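Search the help pages
Search
Popular searches: router lights, moving house, bill dates

Switching your broadband or phone – your questions

Updated April 7, 2025

Quick answers for anyone in Fernden or Latness thinking of changing provider. Not legal advice. Check your own contract first, they're all a bit different.

Am I still in contract?

Look on your last bill or log in to your account. There should be an end date. Can't find it? Ring and ask, they have to tell you. Write the date down.

What if I leave early?

Usually a charge. Normally the months you've got left, minus a bit. Ask for the exact figure in writing before you agree to anything – email is fine.

My price went up mid-contract. Can I walk away?

Depends what you signed. If the rise was spelled out when you joined, probably not. If it wasn't, you may well be able to leave without a penalty, but there's normally a time limit on it. Read the letter the day it comes. Don't leave it in the pile.

Who do I tell first, the old company or the new one?

For most home broadband, the new one. They sort out the handover. Don't cancel the old line yourself as well or you can end up with a gap, or lose your number.

Can I keep my landline number?

Mostly yes. Tell the new provider at the start, not halfway through. If the old line has already been closed it gets a lot harder and sometimes can't be done.

And my mobile number?

Yes. Text for your code, give the code to the new network, done. Codes run out after a while so don't ask for it til you're ready.

What about my email address?

Good question and people forget this one. If your address came with your broadband you might lose it, or have to pay to keep it. Set up a separate one before you switch. Move the bank, the doctor, anything with a password reset.

We're in Flelen and only one company seems to serve us. Any choice at all?

Less than in town, sorry. Try more than one comparison site, they don't all list the smaller firms. Try a mobile router too, if you get a decent signal indoors. Ask the neighbours what they use and what they really get in the evening.

Is it worth haggling?

Yes. Get a written quote from somebody else first. Then ring, say you're thinking of leaving and ask for the team that deals with that. Be polite. First offer is rarely the best one. If they say they'll call you back with somthing better, ask when.

Do I need the fastest package?

Most homes don't. Email, telly and a bit of homework will run on the cheaper ones. Big house, lots of people gaming or working from home – different story. Look at the upload speed as well, it's often tucked away in the small print.

The bundle has TV in it. Good deal?

Only if you watch it. Price the broadband alone, then price the bundle, and look at what both go up to when the discount ends. Sport is nearly always extra. 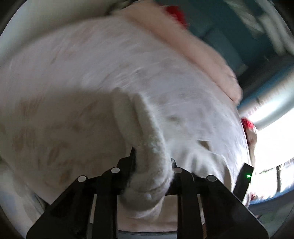 Lebrun

Will I be cut off on the day?

Maybe for a short while. Don't book a video call for that morning. If an engineer has to come in, clear the space around the main socket the night before, and make sure an adult is home.

What if the engineer doesn't turn up?

Note the date and the time slot. You may be due compensation and some firms pay it automaticaly, some don't. Check the next bill. If it isn't there, ask.

Do I send the old router back?

Check before you bin it. A lot of them are only on loan and you'll be charged if it doesn't go back. Get proof of postage and keep it until the final bill is settled.

I've got a care alarm on my phone line. Does that matter?

Yes, very much. Tell both the alarm company and the new provider before anything is switched. Some older alarms won't work on a digital line, and a digital phone won't work in a power cut without a backup. Ask what backup they offer. Don't go ahead until you've got an answer.

Still being billed by the old lot?

Happens. Don't cancel the direct debit straight off, the last bill may be a real one. Query it in writing, with the switch date.

How do I complain?

To the company first. Keep notes – dates, what was said. If you get nowhere, ask them for a deadlock letter and which ombudsman scheme they belong to. It's free to use.

3 comments
200 shares

Related questions
Reading your phone bill line by line
Mobile signal in Flelen: what to try
Roaming charges before you go away
Cheaper tariffs if you're on benefits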